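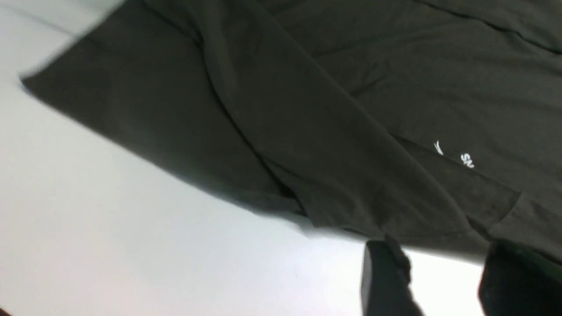 Folding Dark Shirts Without Losing Your Will to Live

Filed under Laundry, May 2, 2024

I own a great many shirts the color of wet gravel, a fact my family brings up at holidays. Dark cotton shows lint, crooked folds and deodorant marks in a way that cheerful stripes never will, so over the years I have picked up a few habits.

Get them out of the dryer early. Slightly damp is fine. A T-shirt that cools in a heap will hold those creases until the next election, and you'll be ironing, and I don't iron.

Use a table. Beds sag in the middle and the cat is already there. A pale, hard surface shows you every sock fuzz before it gets folded into the shirt for good. Wipe it first, and let it dry.

Find the hem and start there. Pull it straight with both hands, then give the side seams one firm tug.

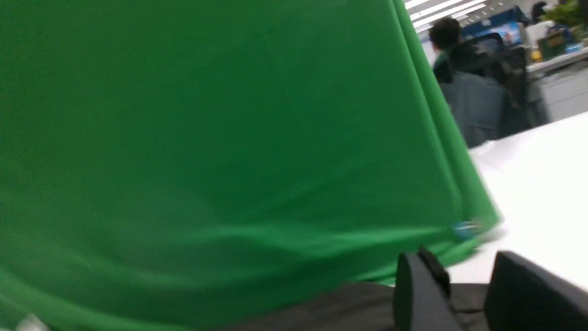

Big flat things like sheets and tablecloths are another matter, and I do them last, when my standards have dropped. Hang them over a line by the long edge and clip the corners before they slide off onto the floor. Fold while they're hanging. My neighbor Chathurika Mridha folds a fitted sheet into a perfect square this way. Mine looks like a sleeping dog, but it goes in the closet and the door shuts.

For T-shirts I gave up on the shop-window fold years ago. Halve it lengthwise, tuck the sleeves back, then fold up from the bottom -- twice for a shelf, three times for a drawer. If the ends puff out a little, the drawer will flatten them.

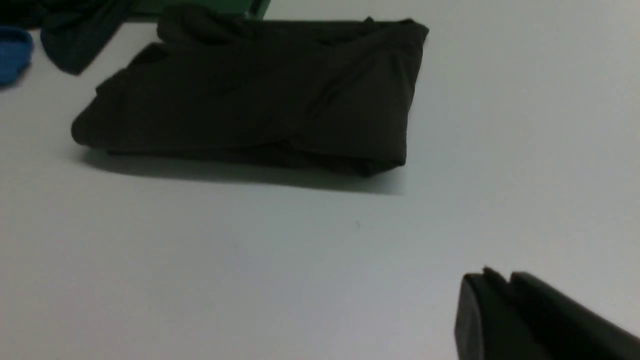 Good enough for a drawer.

Long sleeves are where people lose heart. Lay the shirt flat, fold one sleeve straight across the body, smooth it, and only then go get the other one. Crossing both at once gives you a lump in the chest that no drawer can fix.

Check the collar while you're there. If a neck label scratches, unpick it with a seam ripper and good light. Scissors leave a stubble that is worse than the label.
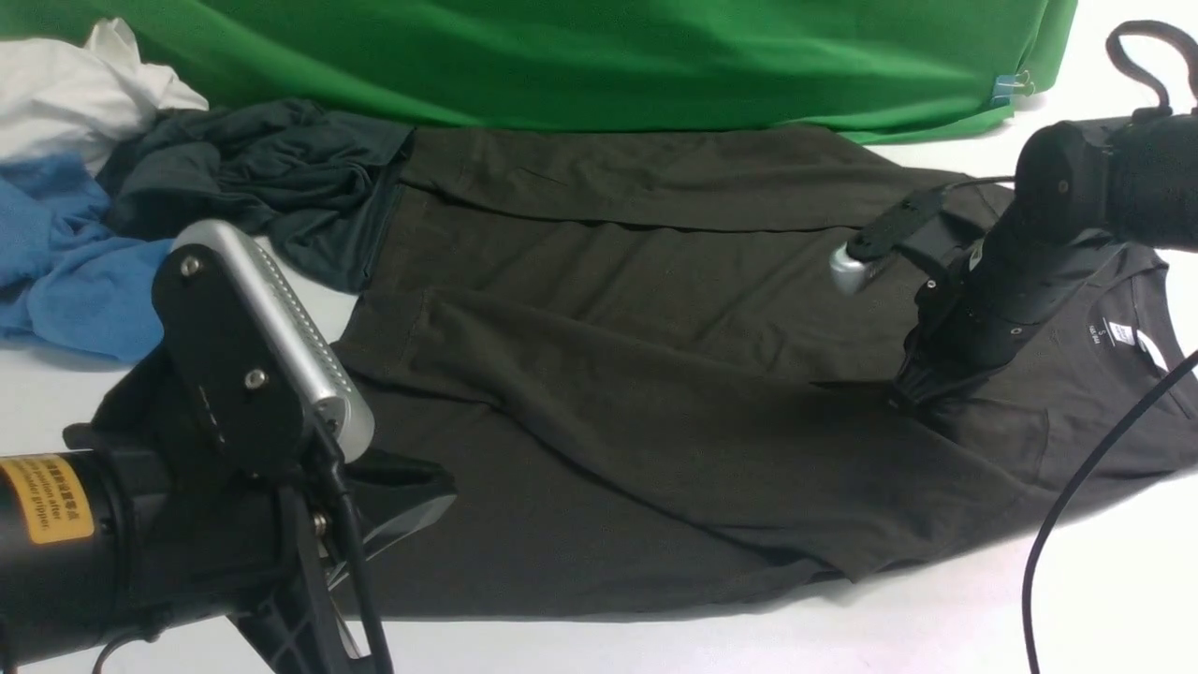 Long sleeves: one across first, and mind the collar.

Lint rollers: the refills cost more than the handle, naturally. A damp rubber glove does the same job and lives under the sink anyway. Wipe in one direction, toward the hem, and rinse the glove when it gets furry.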